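共用裁縫室・布物整理部会 3月定例会 議事録

時刻:午後2時から
場所:ガトゥラ会館2階 裁縫室
出席:マテス・ノルテ(進行)、ファルハド・ファラヒ(記録)、ほか部会員
配布資料:寄付布在庫表、仕分け区分案、春の布市出店要項

1 前回議事録の確認
前回議事録は修正なしで承認された。棚板の交換については前回「検討」としていたが、会館側で交換が済んだため議題から外す。

2 寄付布の在庫について
ファラヒより在庫表に基づき報告。現在、裁縫室で保管している布は1,393点。このうち111点が前回以降に新しく入ったもので、フックス縫製店の閉店に伴う寄付が大半を占める。無地の綿と裏地が多く、柄物は少ない。
箱の側面の表示が旧区分のままになっているものがあり、探すときに紛らわしいとの指摘があった。新区分が決まりしだい貼り替える。貼り替えまでの間は、在庫表の棚番号を優先する。
ボタンとファスナーは今回の集計に含めていない。次回までに別表を作る。

3 柄物の仕分け区分について
ノルテより区分案の説明。花柄、幾何柄、文字柄、その他の四つとし、縫製済みのもの(袋、前掛け、衣類の一部など)は柄にかかわらず別の箱に入れる案である。
文字柄については、地の柄と文字が混ざった布をどちらに入れるかで意見が分かれた。新聞柄の白黒の布を例に検討した。
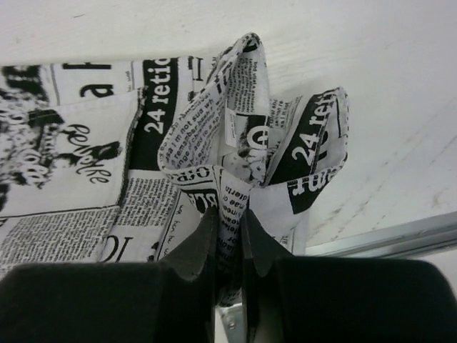 写真1 新聞柄の布(白黒)。左側にポケット状の重なりあり

新聞柄の布には花のような模様の部分もあるが、見出し風の大きな文字と細かい活字の行が目につくため、文字柄でよいとの意見が多かった。花柄の箱を探す人が欲しいのは全面の花柄だろう、という発言もあった。
ポケット状の部分が重ねてある点については、縫製済みの箱に移すべきとの意見と、はぎ取って生地として使えるので文字柄のままでよいとの意見が出た。はぎ取りは縫い目の跡が残ることがあり、元に戻せないため、当面は手を加えずに保管する。
協議の結果、次のとおり決定した。
・文字と絵柄が混ざる布は文字柄に入れる。
・重ね布や当て布のあるものは縫製済みの箱に入れ、在庫表の備考欄に「文字柄」などの柄名を書く。
・判断に迷うものは棚の一番下の保留箱に置き、定例会でまとめて決める。

4 たたみ方と保管について
幅の広い布は、長さ60センチの厚紙に巻いて立てる。小さい布は柄の面を外にして四つ折りにし、箱に縦に並べる。重ねて積む従来の方法は、下の布を引き出すときに上が崩れるため取りやめる。
折りじわの強いものは、仕分けのときに無理に伸ばさず、しわのまま箱に入れてよい。アイロンは布市の前にまとめてかける。アイロン台の脚のがたつきはノルテが会館に伝える。
防虫剤は箱ごとに一つとし、布に直接触れないよう紙袋に入れる。部会員から、においの弱いものに替えてほしいとの要望があり、在庫がなくなった時点で替えることとした。

5 春の布市について
ゲストウ商店会の布市に出店する。台は一つ、割り当ては前年と同じ場所。
出す布は新しく入ったものを中心に選び、端切れは10枚一組で袋詰めにする。文字柄は前年に早くなくなったため、端切れ袋に混ぜず、一枚ずつ値札を付ける。縫製済みのものは今回は出さない。
値札はズーセックス印刷に残っている厚紙の余りを分けてもらう。連絡はファラヒが行う。
雨天時の扱いは商店会の返答待ち。

6 その他
裁ちばさみ一丁の切れが悪い。研ぎに出すまで紙用と書いた札を付けておく。
作業台の上に私物の布が置かれたままになることがある。持ち帰るか、名前を書いた袋に入れること。
裁縫室の鍵は使用後すぐに受付へ返却する。

担当と次回までの作業
・箱の表示の貼り替え:ノルテ
・在庫表への備考欄の追加、ボタン類の別表:ファラヒ
・厚紙の切り出し:出席者全員、次回の開始前に行う
・保留箱の用意:ノルテ

次回は同じ時刻、同じ部屋で行う。午後3時40分閉会。
記録:ファルハド・ファラヒ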